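### 3.2 Who speaks at the consultation, and in which language

The law on local participation gives every resident of a district the right to speak before the council takes a decision on land. In Lukumay and Vesley this right was used very differently. In Lukumay, the minutes name speakers from all the minority groups registered in the district. In Vesley the same groups were present – the attendance sheets show it – but almost no one from them took the floor.

Simiyu and Gyamfi explain this kind of silence by fear of the majority. Our interviews support this only in part. Of the 80 residents we interviewed, nearly half said that the main obstacle was the language of the agenda, which was published only in the official language and only 5 days before the meeting. One woman in Vesley told us: "I knew the meeting was on our grazing land when it was already finished." The same distribution of obstacles is found when men and women are counted separately.
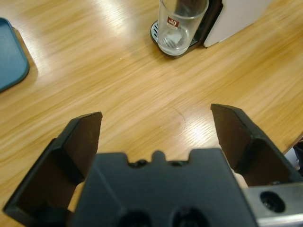
**Figure 2.** Open two-finger gripper above a light wooden tabletop.

A second obstacle was the order of speaking. In Vesley the chair invited the recognized associations first, and the two associations which represent Afro-descendant residents had not yet received their registration. Their members could speak only as private persons, at the end, when the time was already short. Mushi reports a similar practice in Misside, where the rule was changed in July after a written complaint.

We do not claim that translation alone would correct this inequality. In Lukumay the agenda was translated, but the council also sent the draft decision to the village elders before the meeting, and we cannot separate the effect of these two measures with our data. The question of registration is treated in Section 4, together with the appeals that were filed in both districts.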